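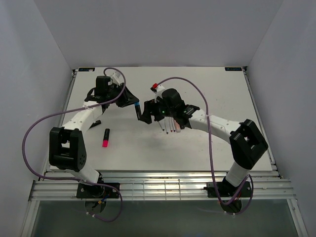 Household chore robots

A household chore robot is a machine meant to do ordinary domestic work such as tidying, folding, wiping and loading. The term normally leaves out machines built for one task only, for example robot vacuum cleaners and dishwashers. The same methods are used for light shop-floor work, and many authors treat the two fields together.

Overview

Robots have worked in factories for decades, but mostly where each part arrives in the same position every time. A home does not offer this. Objects are moved by people, lie on top of each other, and may be soft, shiny or transparent. For this reason a chore that a child can learn in one afternoon, such as gathering the pens from a desk, can still be hard for a machine.

Two arms

Many research stations use two arms placed at the same table, each with a simple gripper with two jaws. The second arm makes it possible to hold a thing while the other arm works on it, or to pass it from one side to the other. It also adds difficulty. The arms must share a small space without touching, and when both grip the same object, a small error in one arm pulls against the other.

Pens and markers are common practice objects. They are cheap and almost the same everywhere, but they roll, and a pen lying flat gives the jaws little to hold. Collecting several pens in one gripper is harder than moving them one by one, as each new pen can loosen those already held.

The Grevport trials

An often cited comparison was made in Grevport by a small group under Ruben Hermans. The group ran 2,000 attempts at desk and kitchen chores on a two-armed station named Lama. Of these, 1,031 were finished without help from a person. A further 353 were finished after one correction by the operator, and the rest were stopped or failed.

Results were uneven between chores. Putting single objects into a wide box went well. Sorting mixed stationery was slower, and folding small towels was the weakest of all. Hermans wrote that the number of successes was less useful to him than the list of failures, where the most frequent entry was "object turned in the grip."

The station was tested again in August with new finger pads. The average time for clearing a desk fell by 32 seconds, but the number of dropped objects stayed almost the same.

Use in workshops

The packing firm Kimance tried a similar station for putting together sets of writing materials at its Heywood site. Workers there kept the task of opening cartons and checking the finished sets — the machine placed the pens. The firm ended the trial when the range of products changed, and did not publish its costs.

Present state

Machines can do some chores under prepared conditions, with known objects and good light. Doing many chores in an unknown home, at a useful speed and without supervision, remains an open problem. Opinions differ on whether more training examples will be enough or whether better hands and touch sensors are needed first.

See also

Robot gripper
Two-handed manipulation
Domestic appliance

Page last edited 30th March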